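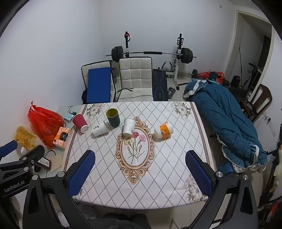 Cup duty: the gripper's blue pads close in on a table of cups and one round tub.

Reviews > At Home > Robots

Print this article | E-mail to a friend

Renting a Robot's Homework
By Demetrius Halvorsen

I've wanted a robot to clear my table since I was seven, so when Drudside offered me a month of its home teaching plan, I said yes before I'd read the price. (It's $77 a month. I read it later, sitting down.)

The deal goes like this. You get a hand-held gripper in the mail, you do your chores with it, and you upload the recordings. Drudside uses them to train Tornness, its table-clearing arm, which you can then rent by the week. So you're the teacher first and the customer second, and you pay for both!

The teaching part is more fun than it should be. Squeeze, lift, set down, let go. An upright cup is easy once you quit rushing. One lying on its side is a whole different animal, especially paper, which wants to roll away the second a finger bumps it. I crushed two the first evening and said some things I hope the microphone missed. My wrist was sore after six tries in a row, too - I'd love a lighter grip.

Drudside asks for more than 51 good pickups before it will book your arm. I got mine done by Wednesday night, mostly in front of the TV, and then started over because I'd left the app on the wrong setting. The warning is a tiny gray line at the bottom of the menu. Please, folks, make it bigger.

The Tornness arm showed up the next week and clamped to the table without a fight. It did fine with standing cups. With tipped ones it tended to poke, think about it, and poke again, and I ended up rooting for it like a kid at T-ball. Round tubs it mostly left for me.

Would I keep paying? For the gripper, maybe another month, because I like it and my nephew is now better at it than I am. For the arm, I'd wait. Fusgate has a rival plan coming in March with no teaching at all, and I've already asked for a loaner.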